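白いものは白い場所で見失う　台所と作業台の小ワザ

物をなくすのは、だいたい広い場所ではなく、目の前50センチの範囲である。うちの台所の天板は白っぽい。選んだのは私だ。汚れが目立って清潔に保てると店で聞き、たしかに汚れはよく目立つ。その代わり、白い計量スプーン、白い輪ゴム、半透明のふた、にんにくの薄皮は、置いた瞬間に消える。

以下、買い替えずに暮らすためにやっていること。

色の濃いトレーを一枚置く
小物は必ずトレーの上に出す。紺でも茶でもいい。うちのはFellanoの焦げ茶、800円。縁が1センチほど立っているものにすると、ねじも豆も転がって出ていかない。最初に見栄えで選んだ白木のトレーは三日で引退し、いまは植木鉢の下にいる。

半透明のふたには印をつける
保存容器のふたは、つまみの部分に色つきのマスキングテープを小さく巻く。本体にも同じ色を貼っておけば、合わせるときに迷わない。洗うとはがれるので、月に一度くらい巻き直す。面倒なら油性ペンで点を打つ。こちらもそのうち薄くなる。

横から照らす
真上の照明だけだと、平らな白いものには影が出ない。懐中電灯を天板すれすれに寝かせて照らすと、薄いパッキンにも長い影がつく。割れたガラスの破片探しにも使える。ガラスのときは先に室内履きを履くこと。順番を間違えた年がある。

近すぎるところを見ない
探し物が見つからないと、人はどんどん顔を近づける。近づくほどぼやける年頃なら、一歩下がるほうが早い。拡大鏡を使う場合も、まず置き場所の見当をつけてからのぞく。私はIlariのスタンド式に2,996円払い、初日はその拡大鏡の下に置いた針を拡大鏡で探した。

拭く前に指でなでる
天板を拭く前に、手のひらで端から端まで軽くなでる。ビーズや米粒はこれで引っかかる。先にふきんを動かすと、全部まとめて流しへ旅立つ。針やガラスの心配があるときは、手のかわりに丸めたテープで押さえていく。

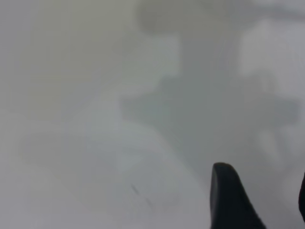

手前の黒ははっきり、奥の白と灰色はぼんやり。

黒い道具を一本混ぜる
道具まで白で揃えるのはやめたほうがいい。トング、はさみ、ヘラのうち、よく手に取るものから黒にする。淡い色の上でも輪郭がわかる。以前、義理の伯母のグンヴォル（Gunvor Hedlund）が送ってくれたBlomqvistの白いヘラは実に美しかったが、見つかるのはいつも料理が済んだあとだった。いまは壁に掛けてある。白い壁なので、見つけにくさは変わらない。

置き場所は一か所だけ暗くする
全体に濃い色のシートを敷くと、今度は黒い道具が消える。敷くのはコンロの反対側、まな板一枚分の広さで足りる。滑り止めつきなら裏面を時々洗う。裏にパンくずがたまる速さには毎回感心する。

それでも見つからないとき
袖口、エプロンのポケット、スリッパの中。この順で見る。次に冷蔵庫。Endonoの白いキッチンタイマーは、バターの隣で17分を計り終えて鳴った。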